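Two drums, one plug: three months with the Purnard stacked washer

Posted 18th May by the Stirnmont Home desk

We use cookies to remember your preferences and to count visits. Accept all | Manage settings

I have reached the age at which a washing machine counts as an exciting purchase, and in February I had two of them delivered in one box. The Purnard is a stacked machine, one drum above the other in a single white cabinet, and it is sold to people with more laundry than floor. I qualify on both counts.

It replaced an elderly Fankhauser that did one load at a time and walked slightly towards the door while doing it. I was fond of it in the way one is fond of a bad knee.

Delivery first. The thing is tall and it is heavy, and the two men who brought it up the stairs were polite until the second landing. Measure your doorways. Then measure the turn at the top of the stairs, where I lost a piece of plaster the size of a biscuit. Ganel, the shop I bought from, wanted an extra 300 for carrying it up and taking the old one away. I thought this was steep at the time of ordering and very reasonable by the time they left.

Set-up took an afternoon, most of it spent getting the feet level. The instruction book is thick and devotes a great deal of itself to telling you not to climb inside.

Both drums wash. I mention it since several friends have looked at the machine and assumed the top one is a dryer, and one put a wet coat in it. You can run darks in one and lights in the other and have the whole week's washing finished before lunch, at which point you discover that you own one clothes airer. I have since bought a second airer. Nobody at Ganel mentioned this.

The upper drum is the one I use most, for the simple reason that I don't have to kneel to it. Shirts, tea towels, dusters and the rest of the small stuff go in there. It's at a very decent height for loading, and for somebody with a bad back I'd say that alone is worth a good part of the price.
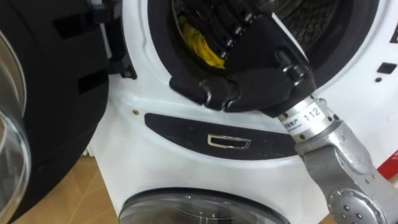 Getting the last things out is where my enthusiasm dips. Small items like to settle low down near the front lip, just behind the rubber seal, where they can't be seen from a normal standing position. I have run a white wash with a sock already in residence, and the sock was red. My advice is to put a hand in and feel along the front before you shut the door, every time, including the times when you are certain.

The seal itself is good and thick and wipes clean easily. It does hold on to fluff, so it wants going over with a cloth once a week or so. I manage this perhaps one week in three and nothing has grown there yet.

The black doors look smart and show every fingerprint in the house. The upper one swings well out into the room, so think about which side your wall is on. Mine opens towards the passage, and I have met it twice with my forehead while carrying a basket.

Noise: one drum spinning is fine, and I can hear the radio over it. Both spinning together is another matter. The two never quite agree on a rhythm, and the cups on the shelf next door join in. I now start the lower one ten minutes after the upper, which seems to keep the peace.

As for results, clothes come out clean. I realise people expect more than that from a review, but I've held up a great many shirts to the window and have nothing further to report. Towels come out a touch stiff on the quick cycle. The wool programme has so far spared two jumpers.

The price was 596 before the carrying charge, and for that I'd have liked a longer inlet hose and a door catch that didn't need a shove.

Score: 8 out of 10. I've taken one point off for the noise and one for the sock.

Related
Clothes airers that don't fold up on you
Fankhauser compact washer: a fond farewell
Levelling a washing machine on a wooden floor
Do you need a separate wool detergent?

Get our household reviews by email once a fortnight. Unsubscribe whenever you like.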